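2022-05-05

Notes from the Prudville visit, written up the same evening from what I scribbled in the margin of the handout. Putting it in the shared notebook so whoever plans our own open day in October can use it.

We got to the Grilcombe building early and stood in the corridor for a while. The sign-in desk only had one pen. After that they split visitors into two groups. Ours did the talk first and the floor second, which I'd copy, since people came to the demo already knowing what to ask.

**Talk**

Short, with slides. Main points as I took them down:

- The project is called Cevier. It covers picking and packing of small retail goods, mostly food, with two-finger tools worked by hand. The recordings are used later to train the arms.
- 2,345 recorded runs so far, of which 773 passed their review. I asked what fails a run. Mostly the operator stops and starts over, or the item leaves the view before it's let go.
- Each run is one basket. They don't set an order for the items. The operator decides, and they said the spread between operators is wider than they'd planned for.
- Time limit is 420 seconds per run. Few people come near it.
- Maurya supplies the mounts and the finger pads. Pads get changed on a schedule and the old ones go in a drawer, unlabeled. I'd label ours.

The slide on review was the most useful to us. They have one person watch the whole run at normal speed and a second person look only at the grasps and releases. We do both in one pass and I think we miss things.

**Floor**

Four stations were supposed to be running. One was down all afternoon with a cable fault, and they had taped a note to it. No fuss made about that, which I liked.

Station A was an arm on a rail sorting empty cartons. Slow but steady. It dropped one carton while we watched and waited for someone to press the reset, and the guide used the wait to explain the stop logic. Worth remembering that a short stoppage isn't a disaster if the person talking is ready for it.

Station B was bottle caps. Too loud to hear the guide. I read the poster and moved on.

Station C was the snack table, and I spent most of my time there. Two of the hand-held grippers, a blue basket on the left, and a spread of packaged food on a checked cloth. Notes from watching:

- Stiff containers are easy. Squeeze on the sides and go. The operators barely slow down for them.
- Soft bags are a different job. If you close on the middle, the contents shift and the bag swings. Better operators go for a corner or a crimped end.
- Long thin packets want to be taken near the middle or they tip.
- Anything shiny is trouble for the cameras under overhead lights. They have tried a diffuser and weren't sold on it.
- The cloth has a printed grid. I assumed it was for calibration. The guide said no, it came from a housewares store and they liked the color.

I had a go with one gripper. Heavier than it looks, and the wrist gets tired sooner than the hand. The trigger travel is long. My first try at a bag of cookies I squeezed far too hard and heard something crack. Second try was fine. It took me eight tries on different packages before I stopped looking at my own hand and started looking at the fingers of the tool.

Two views from the table, crackers in the jaws in the first, jaws open at the bread or cake in the second:

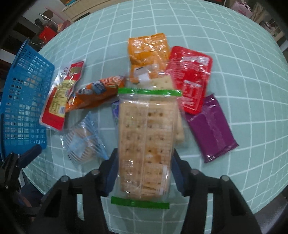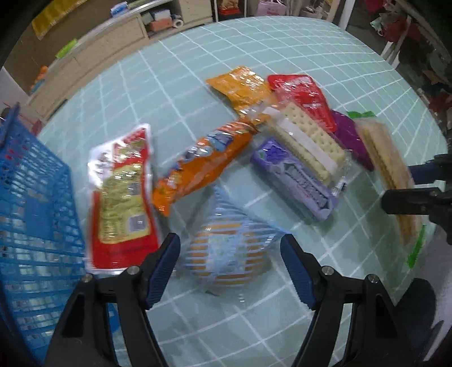

Asked about breakage. They replace the crackers often and everything else when it starts to look tired. A wrapper that has been handled many times goes soft and stops behaving like one off the shelf, so they keep a box of fresh stock and rotate it in. We have been using the same packets since last October and should stop doing that.

Also asked how they deal with two operators reaching for the same thing. No rule. Whoever gets there first takes it and the other one backs off. They tried calling out loud and dropped it because the talking slowed everyone down.

**Things to bring back**

- Second reviewer for grasps and releases only. Try it on one batch first.
- Fresh stock box for the food items, with the date opened written on the lid.
- Log pad changes. We have no record at all right now.
- For the open day: talk first, then the floor. Keep the loud station at the far end. More than one pen.
- Let visitors hold a tool. The line for that was the longest of the day, and people stayed to ask questions afterward.
- A stool at the hands-on station. I wanted one.

**Didn't get to**

Station D (the one that was down) was meant to be folding towels. They said we could come back and see it once the cable is replaced. Also didn't get a straight answer on how they store the failed runs. The guide thought they were kept, someone else on the floor thought they were deleted after review. I'll write and ask – it matters for how much disk we plan for.

Handout is in the blue folder by the bench. Page with the pad sizes is missing from my copy, so if anyone else picked one up, please scan theirs.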